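Notes – shed talk, Sandley workshop evening
Drahomíra Štefanec
(20 mins, leave 5 for questions, WATCH THE CLOCK)

Start. Who I am, quick. Built Druda in a shared workshop, two arms on a bench, wants to fold T-shirts. Started last August. Say the budget out loud: 3,953 pounds, limit was 4,000. Pause for groans.

Why shirts. Everyone asks. Cheap, soft, no two lie the same way. A box is easy, you know where the corners are. Cloth – you don't. Hold up the spare shirt, drop it on the table, drop it again.

First try, skip fast. Wrote the folds by hand, fixed points, fixed order. Fine with the one shirt I'd measured. Useless on the next. Binned it, kept the arms.

Second try = show it instead. Person folds, gloves on, controllers strapped to the hands, trackers on the wrists, record where everything goes. Then train on that. Go slow here, this is the bit people get lost in.
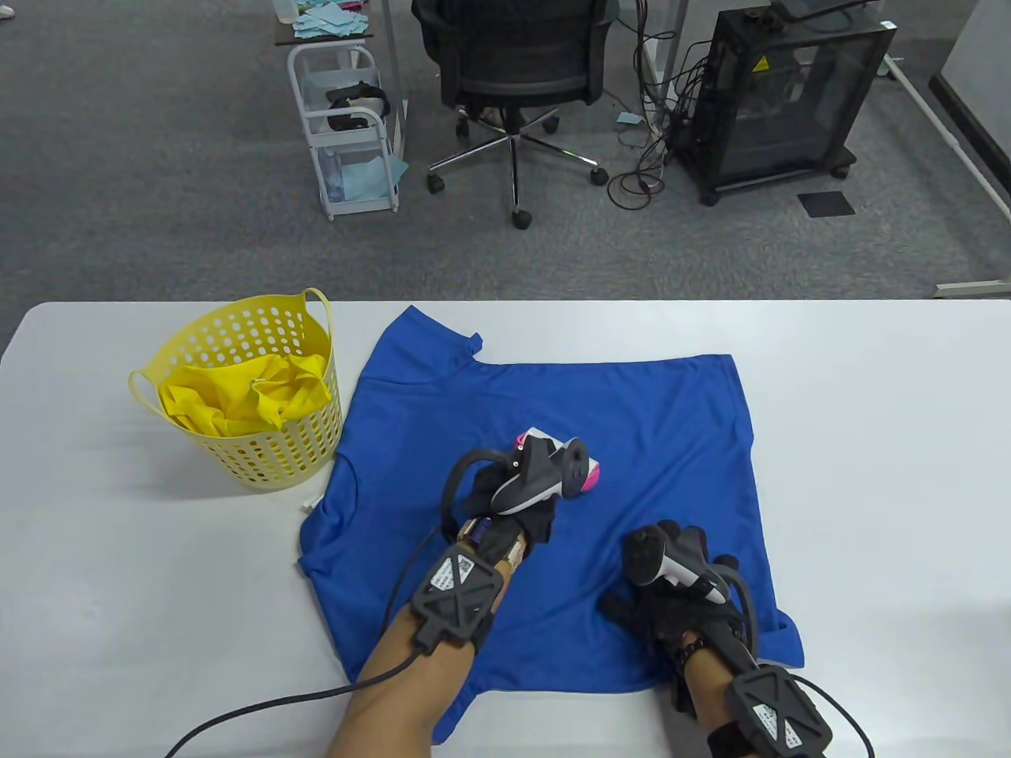
Cables. Spend a minute on cables!! They drag on the cloth, they pull your wrist, you start folding oddly to keep clear of them and then the arms learn the odd folding. Lost a whole evenings worth before I spotted it. Now: route them off the side, tape them down, check before every batch.

Numbers. 668 folds recorded. Threw out 102. Mostly tracking jumps, a few where I forgot which fold I was doing. Keep a tally on paper, don't trust yourself at 11pm.

Software – one slide only. Jirley does the recording, Magsi does the playback on the arms. Both mine, both messy, will share the code, ask me after. DON'T open the laptop.

What works: flat shirt, collar away from you, first sleeve in. What dosen't: anything inside out. Second sleeve is hit and miss, say so before somebody asks.

If time – gripper pads. Bike inner tube, cut and glued. Pass the worn one round, get it BACK.

Thank the Sandley lot for bench space. Questions. Kettle's at the back.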